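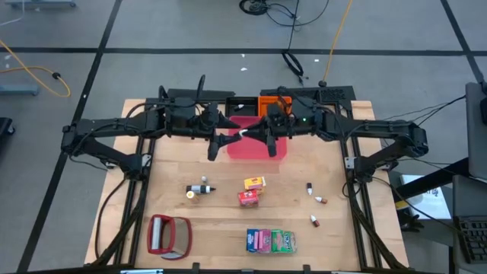
Nuria Ibarra asked whether a parcel that floods every spring should be entered as land or as water, and the answer governs most of what is done in this section. Under the Trondora classification, ground that is dry for the greater part of the year is entered as land and given a seasonal flag. The steps that follow assume that this rule has been accepted for the whole of the survey district.

Guide > Setting Up a District > Section 3: Land Cover Classes

3.1 Before you begin

The district boundary must be closed and saved. If the boundary was drawn from more than one source, complete Section 2 before continuing. Land cover classes cannot be assigned to an open boundary, and the Classes menu will remain gray until the boundary is closed.

You will need the most recent parcel list, the soil sheet for the district, and the shoreline file. Districts with no coast or lake may omit the shoreline file.

3.2 Assigning the first classes

1. Open the district and select Classes, then New Set.

2. Enter a name for the set. Use the district name followed by the survey year. Do not use punctuation.

3. Choose the standard list. It contains 8 classes: cropland, pasture, forest, scrub, wetland, bare ground, built land, and inland water.

4. Select Load Parcels. In the Langat training district, the list holds 1068 parcels and the load is complete when that number is shown at the foot of the window.

5. Sort the parcels by area, with the largest first. Assign a class to each of the large parcels by hand.

6. Select Suggest for the remainder. Suggested classes are shown in italics until they are accepted.

7. Review the italic entries and accept or change each one. Save the set.

Note: A parcel may carry only one class. Where a farm parcel includes a stand of trees, enter the class that covers the larger part and record the other in the Remarks field. Parcels divided evenly should be split as described in Section 5.

Caution: Accepting all suggestions at once cannot be undone. Save a copy of the set first.

3.3 Seasonal flags

Seasonal flags apply to land that is under water, ice, or standing snow for part of the year.

1. Select the parcel and open the Season tab.

2. Enter the first and last month of cover. For cover that runs past the end of the year, enter December as the last month and add a second line beginning with the following month.

3. Select the source of the information: field visit, local record, or aerial survey.

4. Save the parcel. A small letter S is added beside the class name.

In the Liltholm district, over 294 parcels carry the seasonal flag, nearly all of them on the river flats. Users in similar districts may enter flags in groups by holding the Shift key while selecting parcels. Group entry is limited to parcels of the same class.

Note: Tidal ground is treated separately. Land between the high and low water lines is entered as wetland with the tidal box checked, and no seasonal flag is used.

3.4 Elevation limits

Elevation is read from the base sheet and is measured from mean sea level. Values below zero are permitted and are common on drained land. The Stullivik sheets issued before 2018-01-18 were prepared with a different zero level. Parcels taken from those sheets must be corrected with the Shift Level command before classes are assigned. Refer to the margin of the sheet for the amount of the correction.

Caution: Apply Shift Level once only. The program does not check whether a sheet has already been corrected.

3.5 Checking the set

Run Check Set from the Classes menu. The report lists parcels with no class, parcels that overlap, and parcels lying outside the district boundary. Small gaps along roads and streams are normal and may be closed with the Fill command. Gaps along the outer boundary should be returned to the person who drew it.

When the report is clear, lock the set. A locked set may be viewed and printed by all users but changed only by the district editor. Proceed to Section 4, Soil Groups.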